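The Nestdale Wrist Camera Kit, from Rocha

For arms built at the kitchen table, in the garage or down at the shared workshop

If you have got as far as bolting a two-finger gripper to a home-built arm, you will know the moment when you realise the arm can move beautifully and has no idea what it is moving towards. We had it ourselves, on a cold bench in December, and the Nestdale kit came out of that winter. It gives you a mount, a small camera and a cable long enough to follow every joint, together with a set of practice rooms in Zirngate, our desktop simulator, so you can get your program behaving before you let it near your own crockery. 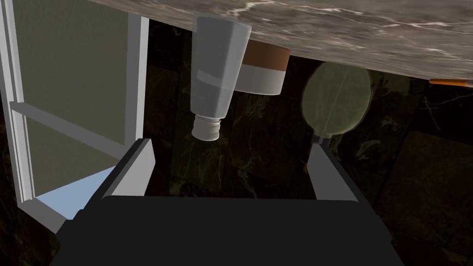 Most of our customers spend their first few evenings in Zirngate, and we'd gently encourage you to do the same. Mistakes there cost you nothing but a click on Reset. The marble room is the one we reach for most often ourselves: there are bottles to practise lining up with, and the dark veined stone is a fair test of whether your program can tell a see-through object from what lies behind it. Do take your time over the approach. A slow, straight run with the fingers wide open will teach you more than a dozen hurried grabs, and you can save each run and play it back later over a cup of tea.

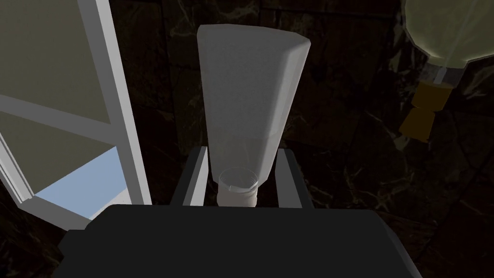
Ilik wrote to us that clear bottles were what finally made the practice rooms worth the bother, as the tracking had been happy with solid colours and then fell to pieces on anything see-through. We do hear this a good deal! The handbook has a whole chapter on it, with settings to try in order, and you are very welcome to write to us if you get to the end and are still stuck.

You will also want to practise with nothing to pick up at all. It sounds dull – and it is, a little – but sweeping the wrist past plain stone and a pale window frame is a good way to find out how often your program believes it has seen something.

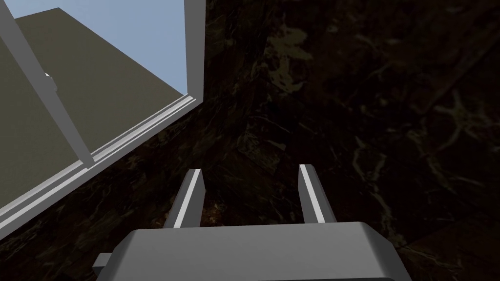
Could the mount go on upside down, one reader asked, because the motor on their second joint was in the way? Yes, it can. Turn the bracket over, swap the 2 long screws for the short ones in the bag, and tick Flip View in Zirngate so that the practice picture matches your own. 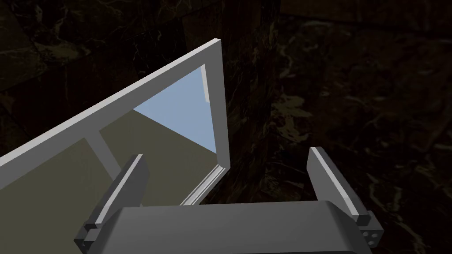
Fitting the real thing is an evening's work if your wrist plate is already drilled, and a bit longer if it isn't. There's a paper template in the box, so please use it before you get the drill out.

In the box: camera, mount, bracket, screws, drilling template, 200 cm cable, printed handbook and your Zirngate code
Weight of camera and mount: 323 g
Part number: 2286
Spare cables and brackets are sold separately from the Rocha parts page.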